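Plarnside Town Library Will Open Later in the Evening

11 September 2019

The public library in Plarnside will stay open until 8 in the evening from the first week of December, the town council decided at its last meeting. At present the building closes at 5, and many people who work in Hesmont say they come home too late to use it.

The decision was expected for a long time. A petition with 2,089 signatures was given to the council in spring, and it asked for longer hours on at least two evenings of the week. The council has now agreed to four evenings. On the other days the closing time remains the same as before.

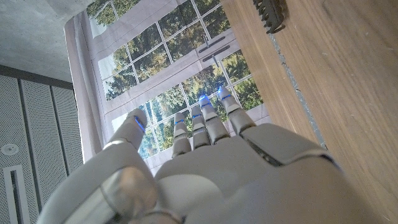

According to the council, the longer hours will be paid from the money which was saved when the old branch on Guthrie Street was closed. That branch had few visitors in its final years, and its books were moved to the main building. Two new part-time workers will be hired, and the positions will be announced on the notice board and in the local paper.

The evening hours will be the full service. Readers can borrow and return books, use the computers and ask for help at the desk. The children's room is the only part which will close at the usual time, and parents are asked to plan for this.

The reading room on the upper floor will also receive more places. It has 54 seats now, and in the weeks before school examinations all of them are often taken by noon. The library wants to bring back the long tables that were put in storage when the floor was repaired. Students from the college in Javness, who come by the evening bus, have asked for this many times.

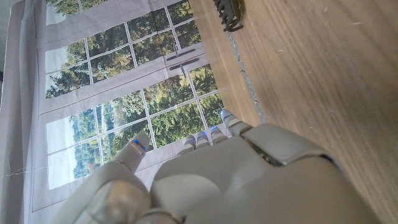
The bus is still an open question. The last one to Javness leaves from the market square before the new closing time, so readers from there would have to go early or find another way home. The bus company has been asked to move the departure by half an hour. It has promised an answer before the winter timetable is printed.

Not all residents are satisfied with the plan. Some people living behind the library wrote to the council about the parking, because the small lot is already full on market days. The council answered that evening visitors may use the parking area of the school, where the gate will be left open until the library closes. 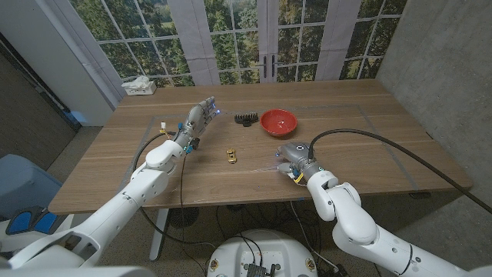 The library also reminds its readers that late fees have changed. The first week is now free of charge, and children's cards have no fees at all. Last year 400 books were not returned, most of them travel guides and cookbooks. Anyone who still has such a book at home can leave it in the box beside the main door, and no payment will be asked until the end of the month.

Cards remain free for all residents of Plarnside and Hesmont. To get one, it is necessary to bring a document with the home address.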